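November, bench notes, 4 p.m.

The Jitent starter is alive! Fed it at 7 this morning and by lunch it had pushed right up to the rubber band, with a lovely sharp, yogurty smell (the Sung flour never got it going like that). Dough weight for the whole batch came to 2,447 g, up from 1,935 g last time, and the Tillamen tins took all of it with room to spare. Crumb is open, crust sings when it cools. I'm so pleased with this one!

Next up: a pear loaf, fruit grated in with the second fold.

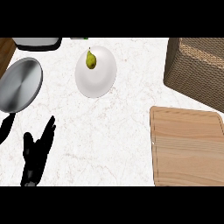 Reply in the margin, unsigned: try holding back some of the water if fruit goes in, my last one stayed gummy in the middle even after a longer bake.

Will do, and rye after that.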